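Paper, and the Keeping of It

My aunt kept every piece of paper that ever came into her house. When she moved to a smaller place in April, the paper came with her, and then a good part of it came to me, in the back of my car, in boxes that used to hold bananas. I had said "sure, I'll go through it" on the phone while making dinner, which is how I have agreed to most of the large projects of my life.

So I have spent several weeks with the paperwork of a woman who bought a toaster in Harkum before I was born and can still prove it.

I thought I would be good at this. I am the kind of person who deletes emails. My own papers live in one accordion folder, and I have been smug about that folder at parties. What I had forgotten is that the folder is thin because everything I've done since college happened on a screen, and I couldn't find my electric bill from last winter if you paid me. My aunt could find hers from any winter you like. It might take her the afternoon, but she'd find it, and she'd find a recipe for plum cake on the back.

The first box was utilities. I made three piles on the floor: keep, toss, ask. By the end of the evening the ask pile had eaten the other two. Every sheet I picked up had something written on it, a phone number, half a grocery list, the word "NO" underlined twice beside a charge of thirty-one cents. She had called the gas company over that. Stapled to the bill was a letter from the gas company, giving in.

I called my friend Comfort Sowah for advice. Comfort used to run the records room for a county office and has opinions on staples. Her rule is that you never read while you sort. You look at the top line, you decide, you move on. Reading is a treat for later, like dessert, and most people who start with dessert are found weeks later in the same chair. I thanked her and then read a four-page warranty for a sump pump.

I did get the hang of it, sort of. The trick for me was standing up. If I sat down with a box I was lost, but standing at a table with my coat on I could pretend I was on my way somewhere. I got through a box and a half that way one morning before I noticed I was still wearing the coat at noon and had sweated through my shirt.

Some findings, for those who enjoy this sort of thing:

Bank statements age well. They get a nice color and they feel official. I shredded them anyway, all except one where the balance was $441 and she had written "rich!" next to it.

Carbon copies do not age well. They come off on your fingers and then on your face, and then you go to the post office like that.

Thermal receipts go blank. She had an envelope labeled IMPORTANT RECEIPTS with 30 or so little strips of perfectly white paper in it. I couldn't throw it out. It's in my desk. I don't know what I'm waiting for.

Instruction manuals are the worst offenders by weight. There was one for a sewing machine in five languages, none of which my aunt speaks besides English, and she had underlined things in the Dutch. When I asked, she said it had the better diagram.

Letters are a separate problem. There weren't many, and most were from one person, a Mrs. Huenchumán, who lived next door to her for a couple of years and then moved away and wrote every few months about her knees and her lemon tree. The lemon tree had a much harder life than the knees. It was moved indoors, it was moved out, it lost its leaves, a son-in-law ran over it. I broke Comfort's rule entirely for these and read them in order, and I'm sorry to report that they stop with the tree in doubt. I asked my aunt. She said, "Oh, it died," and went back to her crossword.

I also tried scanning, as everyone tells you to. Everyone has clearly never done it. You buy the scanner, you clear a space for the scanner, you feed it a page from 1986 with a soft corner and it chews the corner and makes a noise like a goose. I scanned 200 pages over a weekend and ended up with 200 files with names made of digits, which is the same pile except now I can't see it. Sena Asamoah at work scanned her whole family's photos and says the naming took longer than the scanning, and that she gave up partway and called everything left "Uncle." I believe her. I returned the scanner to the store. I had, for once, kept the receipt.

What I've landed on is less a system than a truce. Taxes, deeds and anything with a seal on it are in a metal box. The letters are in a shoebox. The gas company's surrender is in a frame in my hallway, and visitors are made to look at it. The rest went off to be shredded at a place out on the Plirnlow road that charges by weight and has a little window you can watch through. I watched through it. A man beside me was watching his too, and neither of us said a word for the whole thing, and afterward he nodded at me as if we'd been to a funeral together.

My aunt wanted to know how it went. I told her the boxes were done. She was pleased, and then she asked whether I'd come across the booklet for the Rotov, her old mixer, the green one, since it had started to rattle. It was in the shredding, of course. It had been in there with the sump pump.

She says not to worry. She thinks she has another copy in the hall closet, and she'd like me to come over and take a look. There are only a few boxes in front of it.

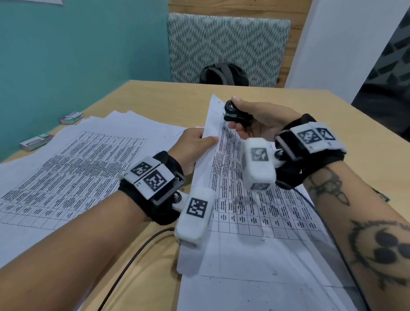
I'm going over after lunch, and this time I'm leaving the coat at home.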